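Home | Posts | Garage | Travel | About

Selling the old van and what I learned doing it

Aug 7, 2018

I sold the van last week. It took longer than I wanted and I got less than I asked, but it's gone and the driveway looks twice as big. A few people wrote after my April post asking how it went, so I'm putting it all in one place.
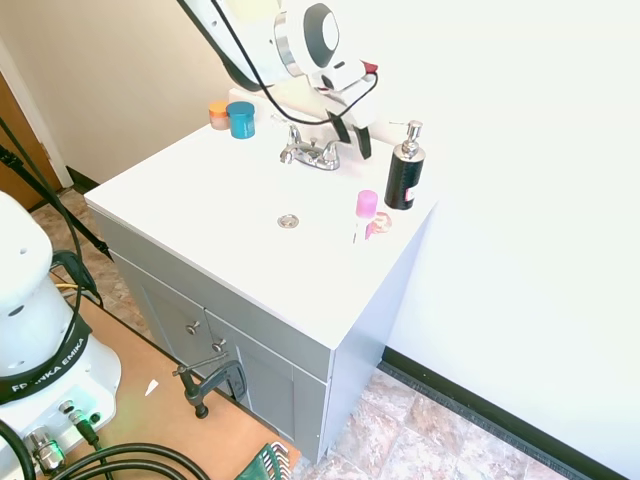
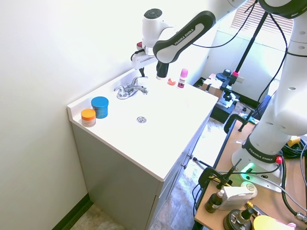
The sink and faucet, with the blue jar and the orange-lidded one on the counter.

The van was a full-size cargo model that the first owner had turned into a basic camper. I bought it with high miles and put a lot more on it. The engine never gave me trouble. The transmission was rebuilt once, before my time, and I had the paperwork for that. The body had rust along the bottom of the sliding door and a soft spot behind the left rear wheel. I had patched the soft spot myself and it looked like it.

My first mistake was the price. I looked at what other people were asking and picked a number in the middle. Asking prices don't tell you much. Some of those vans had been listed since winter and were still sitting there when mine sold. I should have watched which ads disappeared and what they were asking when they did. After three weeks with two calls I dropped it by $1,000, and the phone started ringing the next day.

My second mistake was the ad. I wrote one long paragraph and put the rust at the very end. Every caller asked about rust anyway. When I rewrote it I put the mileage, the transmission rebuild and the rust in the first four lines and left the camper stuff for later. I got fewer silly questions after that. People who couldn't live with the rust didn't call.

I listed it in three places. The paper bulletin board at the Clallach feed store cost nothing and got me one call, from a man who wanted to trade a boat. The local online classifieds brought most of the calls. I also paid $20 for a listing on Zodeck, which is mostly vans and small RVs. The people there knew more about what they were looking at and asked better questions. The buyer came from there, so it was money well spent.

Before anyone came to look I did some work on it. I changed the oil, replaced one marker light and put in a new battery. The old battery still started it most mornings, but I didn't want to be standing there with jumper cables in front of a buyer. I washed the outside and vacuumed the inside. I thought about fixing the door rust properly and got a quote from the body shop in Etness. It was more than I would have gotten back, so I left it alone.

The roof vent was the one thing I regret not fixing sooner. The crank had been stiff for a year. The second person who came to look turned it and the handle came off in his hand. He was nice about it, but he didn't buy the van. The replacement part took 17 days to arrive and ten minutes to put in.

Five people came in all. One never got out of his car. One wanted to take it overnight and I said no. One offered me half. The couple who bought it spent two hours with it, crawled underneath with a flashlight, and drove it out to Voicu and back with me in the passenger seat. They made a fair offer and gave their reasons for it. I came up with a number between theirs and mine and we shook on it. We met at their bank the next morning, I signed the title, and they drove off.

Things I'd do again: keep every receipt in one folder. I had the whole stack on the kitchen table when they came in, and I think that did more than the wash and the vacuum. I'd also hang on to the plates and file the release of liability the same day. In my state you can do it online, but check yours.

The last trip I took in it was a short one, 311 miles there and back, and it burned no oil that I could measure. I'll miss sleeping in it. I won't miss parking it, or the noise the side door made.

I don't have a replacement picked out. I've been looking at smaller vans with better mileage, and a couple of wagons. My wife wants something that fits in the garage. I've measured the garage and that rules out most of what I like, unless I move the workbench. I may move the workbench.

If you have one of the shorter vans and have slept in it for more than a weekend, leave a comment and tell me how tall you are.

Recent posts

Spring check on the van, and a decision
Cleaning battery terminals
Two nights by the river with a bad cooler
Which jack I keep in the back
Tire wear and what the shop told me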